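Zelholm community kitchen reopens with new wall panels and shelving

The shared kitchen at the Zelholm community hall is open again after 3 weeks of work on its walls, shelves and dish storage. Groups that book the room can use it from 8 a.m. daily, and the evening hours are unchanged.

Most of the work went into the long wall by the serving hatch, where old tile had been coming loose for years. It has been replaced with plain, light-colored panels supplied by Mirkix, a local interiors firm. The hall's management said the tile had become hard to keep clean and that several pieces fell during the winter.

The open shelves above the counter have also gone. Tableware now stays at counter height, where it can be reached without the step stool – a request that came up in nearly every comment form returned in the spring.

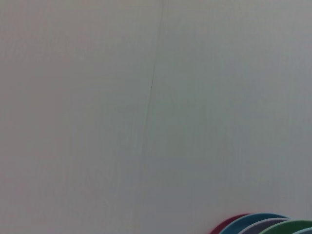

The kitchen's old mixed china, much of it chipped, was cleared out in June. In its place are 43 place settings in several colors, paid for with money from the spring supper and a donation from the Fröhlich bakery on the main street. Spare serving bowls from the old set were kept and are stored in the cupboard next to the refrigerator.

Users are asked to put dishes back in their racks after washing and to leave nothing in the sink overnight. Breakages should be written in the book by the door. There is no charge for a single broken plate or bowl.

Rental for the kitchen stays at $20 per session, with a further $5 for use of the large oven. The Aria lunch club, which moved to the school cafeteria during the work, is back in the hall and serves from noon.

Still to come are a new faucet and a second drying rack. Both are on order, and the kitchen will stay open while they are put in.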